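Open Day at the Vukoten Simulation Lab: Gallery

By the Ivunero web desk
May
2 min read

The Vukoten lab opened its simulation floor to visitors in May. The day ran as two sessions of the same demonstration, one in the morning and one after lunch, with 12 seats in each. All runs were shown in the lab's renderer, Goel, on the wall screen in the main room. No physical hardware was on the program.

The subject was household work with a two-armed robot. The building model is a furnished interior with tiled corridors, dark red walls and large wooden panels, and it is the one the lab uses for most of its reach and approach tests. Visitors followed the work from the robot's own viewpoint, with a second window for joint values and contact forces.

The first part covered arm placement near large flat surfaces. Both arms carry two-finger grippers, and the planner, Cleludent, has to keep them clear of the panel while the base is still being positioned. The operator ran the approach at reduced speed and stopped it on request so that the joint values could be read out. 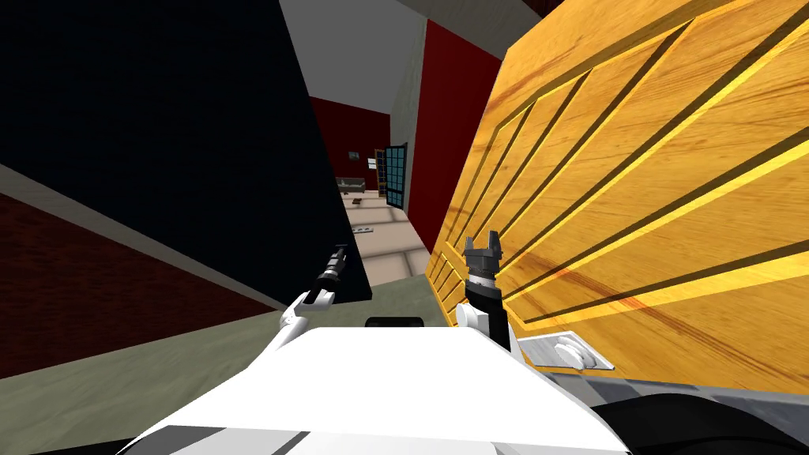 Contact settings came next. A handle or knob is a small target next to a wide panel, and a few degrees of error in wrist angle puts a finger against the wood before it reaches the fitting. The lab handles this with a pre-grasp pose set back from the surface, followed by a straight move in. The set-back distance is a parameter and was changed twice during the afternoon session at the request of visitors.

Each layout is run 100 times with small changes to the starting position of the base. The logs record the final pose of each gripper, the time taken and any contact outside the fingers. Runs with torso contact are filed separately and replayed by hand.

Questions in the morning were mostly on friction values and on how wood surfaces are modeled. In Goel the grain is a texture only and has no effect on contact. Grooves are modeled as geometry when they are deep enough to catch a fingertip.

The slides and the parameter file used in both sessions are available from the Ivunero front office on request. The file opens in the current release of Goel; older releases will not read the contact section.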